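首页　软件　感知与轨迹　Praro 3

Praro 3
手持夹爪示教数据的处理软件
货号 1086
开发：Stasa　　分销与技术支持：Vernarell
许可证：按工位，每月 89 欧元，不含税

概述　功能　系统要求　许可证　文档

概述

Praro 是一个桌面软件，用来处理手持夹爪记录的示教数据，并且把这些数据变成机械臂可以执行的轨迹。操作者拿着夹爪完成一个动作，Praro 从视频、惯性数据和开合信号里计算夹爪在空间中的位置，找出接触的时刻，然后检查这个动作在您选定的机械臂上能不能做到。

这个软件为两种用户而写。第一种用户已经有很多录制文件，但是没有时间一个一个地看。第二种用户刚刚开始录制，希望当天就知道文件是否可用。两种用户使用同一个界面，区别只在于从哪一个窗口开始工作。

Praro 不控制录制设备，也不替代机械臂的控制器。它读取文件，处理文件，写出文件。如果您需要在线控制，请看 Borbély 桥接模块，它需要单独订购。

功能

导入和时间对齐
每一路数据都有自己的时钟。Praro 在导入的时候比较画面的运动和惯性传感器的运动，计算两者之间的时间差，并且把结果写在文件头里。双手录制时，左右两个夹爪先分别对齐，然后对齐到同一个时间轴。如果时间差在录制过程中慢慢变大，软件会显示一条黄色的提示，您可以选择线性修正或者分段修正。原始文件始终保持不变。

位姿估计
位姿的六个自由度由视觉和惯性数据一起计算。在住宅环境里，白墙和反光的金属表面常常让特征点变少，所以 Praro 给每一个时刻一个可信度。可信度低的片段在时间轴上显示为灰色。您可以保留它们，可以删除它们，也可以用前后两段重新估计。重新估计的片段会带有标记，导出以后这个标记仍然存在。

夹爪遮罩
夹爪本身总是在画面里，它的连杆和指尖会遮住一部分背景。如果不处理，特征点会落在夹爪上，位姿就会出现错误。Praro 从夹爪的几何模型和开合角度生成遮罩，每一帧都重新计算。软件包里有若干平行夹爪和连杆夹爪的模型，您也可以导入自己的 STEP 文件。第二个夹爪进入画面时，可以为它加上独立的遮罩，操作者的手可以包括在这个遮罩之内。

接触和抓取分段
开合信号停止变化而夹爪没有完全闭合，这通常表示指尖之间有一个物体。Praro 把这个信号和画面中指尖区域的变化放在一起判断，然后把录制分成接近、抓取、移动、放开几段。分段的界线可以用鼠标拖动。对于很细的物体，请打开“细物体”选项：这时夹爪几乎完全闭合，只看开合信号是不够的。

可达性检查
选择机械臂的型号和底座的位置以后，软件对整条轨迹计算逆运动学。不可到达的点、接近奇异的点和超过关节速度的点分别用不同的符号表示。底座的位置可以自动搜索，搜索的范围由您自己画出。双臂轨迹还会检查两臂之间的碰撞，线缆和外壳可以作为简单的长方体加入。

导出
支持 HDF5、Zarr 和 CSV。每一个导出文件都附带一份处理记录，里面写明用了哪些参数，哪些片段经过修正。用命令行工具 praro-batch 可以对整个目录执行同样的处理。

系统要求

操作系统：Linux 或 Windows，64 位
内存：32 GB，双手录制建议 64 GB
显卡：支持 Vulkan 的独立显卡
硬盘：固态硬盘，剩余空间应该是录制文件的两倍
网络：只在激活许可证时需要

许可证

一个许可证对应一个工位。换电脑的时候，请先在旧电脑上选择“释放许可证”，再在新电脑上激活。praro-batch 在同一个工位上使用不需要另外付费。大学和公共研究机构可以向 Vernarell 申请教学许可证，申请时请附上课程名称和工位数量。

从上一个版本升级的用户，请注意项目文件的格式已经改变。第一次打开旧项目时，Praro 3 会建立一个新的副本，旧文件留在原来的目录里。一月以前购买的许可证可以继续使用到期满，期间升级免费。 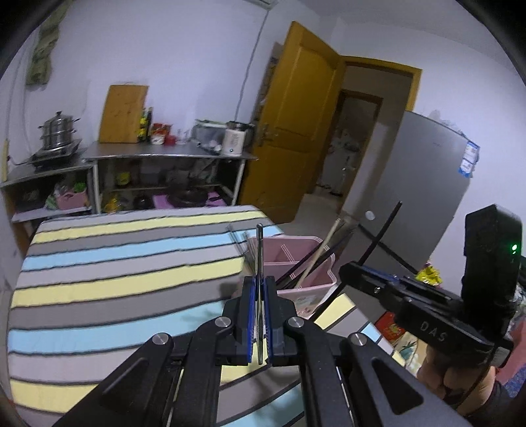
本页最后修改：2026年9月15日

居室中的双手操作，一侧夹爪用蓝色指垫夹住一根细的深色金属杆。对这样的画面，建议按下面的设置处理：

细物体：打开
夹爪遮罩：两个夹爪都打开，右侧包括手和线缆
特征点区域：全画面，不限制在近处
分段方式：开合信号加指尖区域

条纹被子有很多平行的线，它们在一个方向上彼此相似，特征匹配时容易错开一条。远处的台面、冰箱和木门的边缘更适合用来确定方向，因此请不要把特征点区域缩小到床的范围。门是开着的，从门口看得见另外一个房间；如果门在您的录制中会移动，请用“动态区域”工具把门扇圈出来。右侧装置侧面的绿色小灯已经在设备遮罩的范围以内，不必另外处理。

细杆的方向由两个指垫之间的可见边缘估计。估计结果只作为附加通道导出，不参与位姿计算。当杆的颜色和夹爪的颜色接近时，请在“边缘”窗口中提高对比度，然后检查几个时刻，再对整段录制执行。

文档和下载

Praro 3 用户手册（PDF，中文、英文、匈牙利文）
praro-batch 命令行参考
夹爪模型的制作方法，从 STEP 到遮罩
Borbély 桥接模块：接口说明
版本说明和已知问题

已知问题

在 Windows 上，如果目录名称含有空格，praro-batch 不能写出 Zarr 文件。请使用没有空格的目录，或者选择 HDF5。
双手项目中撤销分段以后，右手的颜色有时候不更新。保存并重新打开项目以后显示正常。

询价和技术问题请使用 Vernarell 的联系表格，并且写上货号和软件“关于”窗口中的版本号。报告处理错误时，请附上处理记录，录制文件本身可以先不发送。

相关产品：Borbély 桥接模块　Praro 教学许可证　标定板套装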